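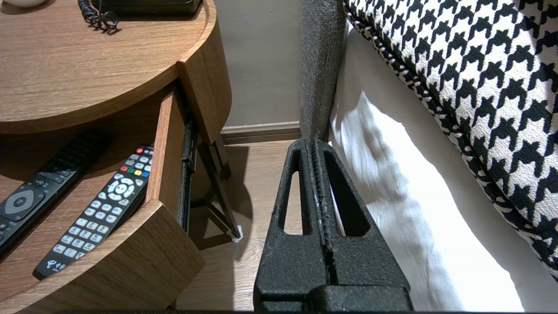 November
Notes by Trinidad Tejada

Unit 18. What a hotel room costs, and who decided

Start with the Turuvville problem, which you were all supposed to have read. A 2246-room resort sells the same bed at three prices before lunch. Guests find this insulting. Airlines did it to them for years and they put up with it, but a bed feels like it ought to have a price, the way a sandwich does.

Terms you need:

Rack rate – the full published price. Paid by the desperate and by people whose employer is paying.

Perishable stock – tonight's room can't be sold tomorrow. An empty one earns zero and still has to be heated.

Fence – any rule that keeps a guest who would pay more away from the cheaper price. Advance booking is a fence. So is "no refunds," in its charming way.

Work the Jelo case at home. The hotel can take a tour group now at a low rate, worth 2000 a night in total, or hold the rooms for late business bookings worth 3000, which may never show up. How sure must the manager be of the late bookings before holding makes sense? (Two-thirds. Show how you got there. Last year I received a great many confident answers with no arithmetic attached.)

Then redo it assuming the tour group also eats dinner. Most of you will forget dinner. Hotels don't.

Aguirre's chapter on overbooking is dull but short. Read it before the Skarnach exercise – the one with the wedding party and too few rooms.

Related handouts
Unit 17: Seasons, and other excuses
Unit 19: Overbooking and the art of the apology
Reading list, revised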